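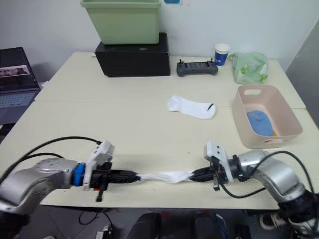 Culora follow lists: does anyone still read anything into them?

mossy_teapot
Hello all, I've been on Culora since January and I've got into the rather nosy habit of looking at who the big accounts follow. The founder of Hyvönen follows 17 people (17!) and three of them are knitters from Dresside. I find that so cheering, I can't tell you. Does it mean anything, do we think?

Cultadgate_Kev
Lovely thread, but no, sorry. Half those accounts are run by an office junior with a phone. I used to do it for a garden centre and I followed my own auntie from it.

plumline
I'd disagree a bit there, Kev. You can usually tell when it's the real person, they like things at 2 in the morning and then unfollow someone in a huff. I follow 861 accounts and I'd be mortified if anyone went through them, mind you.

mossy_teapot
Oh, the huffs are the best part! One of the knitters has been dropped and added back twice, and she only ever posts cardigans.

Cultadgate_Kev
All right, I'll give you the cardigans, no junior would bother. Still think it's daft to call it news though, which the Dresside page did.

plumline
It was a slow week, let them have it. Which knitter was it, by the way? I could do with a good cable pattern.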